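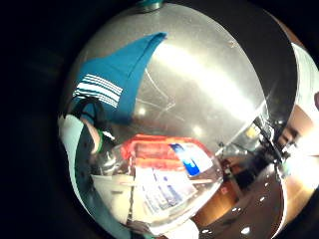
How clean must the kitchen be to get the full bond back?
Posted by mirabelle_k, 13 September 2023

Good morning to all. I am leaving my rented unit after five years and I would like to understand what is expected from me in the kitchen. The agency is Trameck and they have sent me a list of two pages. Many points on it are clear, for example to empty the cupboards and wipe them inside. Other points are not clear to me at all. It is written "kitchen to be returned to original condition, fair wear and tear excepted". What is fair wear and tear in a kitchen which was used every day?

My worries are these. The sink is stainless steel and it has many fine scratches. They don't go away with washing and I don't know if they were there in April of the year I came, as the entry report says only "sink – good". The benchtop beside the stove has lost its shine a little. The oven glass has brown marks between the two layers, where I can't reach with a cloth.

The agency also proposes their own cleaner for 300 dollars, and they let me understand that it is simpler for everyone if I accept. I would prefer to do the work myself. I have 10 days until the inspection, and I am cleaning in the evenings. Is it permitted that they ask for their own cleaner? And should I try to polish the scratches, or would I make it worse?

Thank you for your patience with my English and with my long message.

Standar
Don't pay for their cleaner. Do it yourself and take photos.

Ottoline B.
I have rented in three places and I also had to learn these words when I came, so I will try to explain them slowly.

Fair wear and tear is the change which comes from normal use. Fine scratches in a sink are nearly always this, in my experience. A deep burn on the benchtop from a hot pan is usually called damage, and a dull area from years of wiping is normally not. The agency may write a remark about the dull area, but a remark is not yet a deduction. Ask them politely which sum they want for which item, and ask for it in writing.

About the scratches, please leave them. I once tried to polish a sink with a powder called Porkon and I finished with a bright circle in the middle of an old sink, and it looked much stranger than before. Washing-up liquid, a soft cloth and then a dry towel are enough. If there is white scale around the tap, put a cloth with vinegar on it for a short time and rinse well. Keep the vinegar away from the benchtop if it is natural stone.

For the oven, look at the top edge of the door. On my Saarinen oven there were two screws and the inner glass came out, but read the manual first and have a towel ready on the floor to put the glass on. If your door is not made for opening, I would leave it and write to the agency that the marks are between the layers.

Regarding the cleaner, the rules depend on your state or territory. Where I live the agency could ask for a clean unit but could not choose who cleans it. The tenants' advice service in your area will tell you this by phone, and it costs nothing. Call before the inspection and not after – I did it after, and it took a long time to get my money.

One more thing. Clean from the top to the bottom. I always did the floor too early and had to do it again when the crumbs fell from behind the drawers. The filter of the rangehood can soak in hot water with detergent while you do the cupboards.

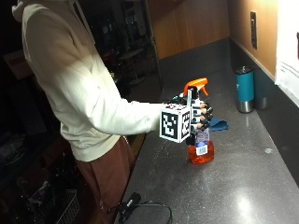 pelham_road
I disagree a bit on the oven. Leave the glass in. My mate took his out, chipped the corner putting it back and got charged for a whole door. The rest of the above is good advice, especially ringing the tenants' service first. Also check the entry report for the benchtop. If they only wrote "good" for that as well, it's pretty hard for them to argue it was shiny.

And ask if you can be there for the inspection. Mine said yes, and we sorted out a greasy shelf on the spot with a bit of paper towel. Keep a signed copy of whatever they fill in.

mirabelle_k
I thank you all very much. I have looked and the report says "good" for the benchtop also. I will not touch the scratches, and I will leave the oven door closed up as it is. Tomorrow I will call the advice service, and I have already written to Trameck to ask for the hour of the inspection.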